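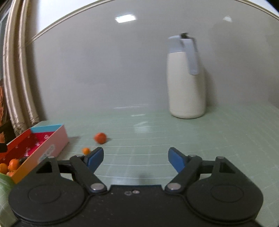
Tomos Meredith commented: If it's the Savirley company you're asking about, check the balcony before you pay for the floor. I paid for the floor.

Where should I sit for a full-length story ballet?
Posted by Evie Wragg in Dance and Theater

My sister and I have tickets to buy for the Ovier, the three-act one, when it comes through in January. The house holds 1480. Neither of us has seen a ballet since we were in one (I was a mushroom). The front row costs the same as the middle of the first balcony, which makes me suspicious of both. Do we need to read the plot first? And is it true that there's no talking for the whole three hours, including from my sister?

2 answers

Hermine Tanner
Balcony, front or second row, as near the center as you can get. The second act of Ovier is mostly patterns for the corps, and from the floor all you get is the first line of dancers and a lot of elbows. Up close you do see faces, and you also hear the shoes, which sound like someone dropping potatoes. Some people love that. I took my mother to row A once and she spent the evening worrying about everybody's ankles.

Read the synopsis. It's one page in the program and you will still lose track of who is the cousin. There are two intermissions, so your sister can be let out at regular intervals. Bring a sweater - the balcony at our place is kept at the temperature of a good cellar.

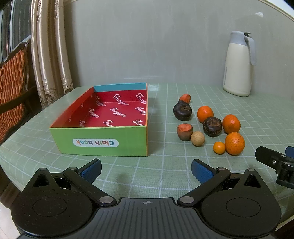 Herman Hidayat
side seats are fine, I always get side seats. you miss one corner of the stage but nothing happens in that corner except a guy with a spear. saw Baek's version this way for a third of the price. didn't read anything beforehand and thought it was about a wedding. my wife says it's a funeral

Comments on this answer

Hermine Tanner: It's both, Herman. Act one and act three.

Evie Wragg: Went with the second row of the balcony. Thank you. The box office charged me a fee for printing the tickets and then emailed them.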